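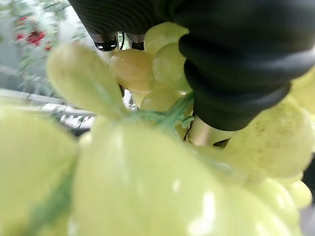
Kitchen > Fruit and veg > Washing and keeping grapes

How to wash and keep a bunch of green grapes without the fuss

By the Jotstead kitchen desk, July

Grapes attract a lot of advice. Vinegar baths, flour rubs, bicarbonate, a special spray called Wumbei that sells for more than the fruit. I have tried most of it on ordinary green grapes from the market at Clurside and I remain unconvinced by nearly all of it. What follows is the dull version.

Picking the bunch

Turn it over before you buy. The top of a bunch always looks good and the trouble is in the middle, where the grapes press together. Look at the stem. Green and bendy is what you want; brown and brittle means it has been sitting about. A yellowish or slightly amber tint on pale grapes is often said to mean sweeter. Sometimes it does. Ask to taste one.

Washing

1. Leave the bunch unwashed until the day you mean to eat it. I know the tidy-fridge people wash everything on a Friday and line it up in tubs. Mine went soft when I did that.
2. Snip the bunch into small clusters with scissors. Pulling grapes off leaves a little torn hole at the top, and that is where they go first.
3. Put the clusters in a colander and run cold water over them, turning them with your hand so it gets into the middle. Don't blast them.
4. Pick out anything split, wrinkled or furry. Check its neighbours too.
5. Spread the lot on a clean tea towel and leave for 5 minutes, then pat.

The whitish bloom on some grapes is natural and it's fine to eat. Scrubbing it off makes them shinier and does nothing else that I can detect.

About the vinegar: I split one 400 g bunch in half, soaked one half and rinsed the other in plain water. Same shelf, same sort of bowl. After 7 days I couldn't tell which was which, except that I'd used up the vinegar. One bunch proves very little, I admit, but then the people recommending the soak rarely show you even one.

Keeping

Unwashed, on the stem, in the fridge, in something with holes. The bag they came in is usually all right. I was given a Carkov fruit box with a vented lid and it works as well as the bag.

Keep them away from onions. I was doubtful about that one as well until I ate the grapes.

Freezing

Wash, dry properly, take them off the stem, and freeze in one layer on a tray before bagging. They come out hard, so let them stand a bit before eating, and cut them lengthways into quarters for small children, who shouldn't be given them frozen.

Comments (3 of 276)

pipsqueak_9: I do the vinegar thing and mine last ages. Perhaps your vinegar was weak?

Allotment Annie: Scissors, yes! My mum kept a pair in the fruit bowl and we all thought she was being posh.

dunmore: Bought the Carkov box last month. Wish I'd read this first. The lid is nice though.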